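Bench notebook, Sep 2, 2018

Back on the slow drain job. The van came in again with a flat battery, and I'm writing it all down this time so that whoever opens the hood next doesn't start from zero like I did.

Short version of where we were: customer parks it, leaves it three nights, gets a click and nothing else. We charged it, load tested it, it passed, we sent it home. Three nights later, click. 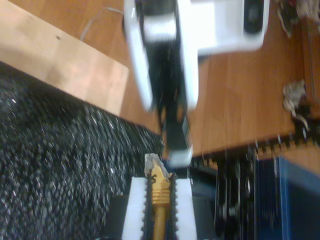
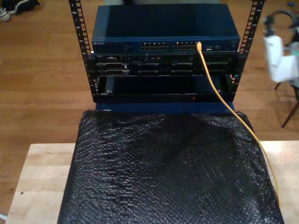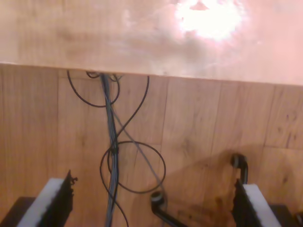 Can a battery pass a load test and still be flat by the weekend?

A load test only tells you what the battery can push out at that moment. If something in the vehicle keeps sipping current after the key is out, a perfectly good battery will go down overnight, and it'll test fine again as soon as you charge it.

OK so, draw test. Meter in series on the negative side, doors latched with a screwdriver so the van thinks they're shut, hood switch taped down, key fob well away from everything (I left it in my pocket the first time and kept waking the thing up, which cost me half the morning). First reading right after hookup was 661 milliamps. I didn't get excited, lots of modules are still awake at that point. Went and had a sandwich.

Came back and it had settled at 354. That is way too much! I'd be happy with anything under 50 on this van. So something is staying up all night in there.

Started pulling fuses. I know, I know, Hamidreza Rezaei keeps telling me to measure the voltage drop across each fuse and leave them where they are, because pulling one and pushing it back can wake up a module and then you're chasing your own tail. He's right and I did it my way anyway, and sure enough, when I put the radio fuse back the reading jumped to 599 and I had to wait for the whole van to go to sleep again. Second sandwich. After that I did it his way.

Voltage drop across the fuses, dash panel first: nothing much on the radio, nothing on the wipers, nothing on the locks. Under-hood panel: tiny bit on the engine computer, normal. Then the one marked for the rear accessory feed, and there it was, a nice clear drop. Pulled it and the meter fell right down to where it should be.

What's on the rear accessory feed? From the factory, a 12 volt socket and the cargo light. On this van, also a Pudura heated seat pad controller that somebody spliced in behind the trim with the twist-on connectors you'd use in a house. Grr. It's wired to the side that's always live, so it never switches off. The cargo light was fine, I stuck my phone in the back on video with the doors shut and it went out like it should.

Unplugged the controller, fuse back in, waited. Good reading, well down in the normal range. So that's our drain, or most of it anyway.

Things I still want to do before it goes back:

Move the controller feed to a switched circuit. There's a spare spot in the dash panel, and I've got Ilent fuse taps in the drawer, the low profile kind. Proper crimps and heat shrink, no twist-ons.

Clean the ground strap. The bolt end is green and fuzzy. I don't think it has anything to do with the drain but I'm in there already.

Charge the battery slowly overnight on the Ferkanum charger, not the big roll-around one. It's been run flat at least 2 times that we know of, and every one of those takes a bit out of it. Then test it again. If it comes in low I'm going to say replace it -- better now than in December in a dark parking lot.

Check the alternator output with the lights, blower and rear defrost all on. Didn't get to it today.

Note for the parts shelf: we're down to the last of the Yang terminal covers, the red ones. Black ones are fine, there's a whole bag.

Also whoever borrowed the clamp meter, please put the leads back with it. I did the whole job with the old meter and the one good alligator clip, and it kept popping off the post and resetting everything.

Charger is on, cable runs out under the hood, so please don't slam it.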